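# Good habits around the two-arm table

Welcome to the gallery page of the Padley handling guide, which we put together at Cliltora for anyone who works beside a pair of arms. Our rule on speed comes first: 190 millimeters a second, and please don't be tempted to go faster.

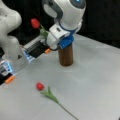
Both arms share one stop button, and it stays within reach of whoever is running the task — even for a quick try.
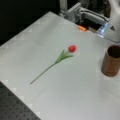

*Page last changed: April*

Keep your own hands off the table while either arm is powered. We're fond of this rule, and we repeat it to every new visitor.

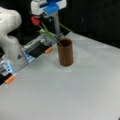 Practice objects should be light and cheap, as the Usarholm notes have long advised. A tulip leaning in a brown vase suits us nicely, with plenty of bare table left in front of it. Write down each object before the run begins.
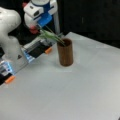 *Green stems held over the wooden cup, tips inside the rim.*

Sessions end after 2 hours, and the log gets signed before the lights go out.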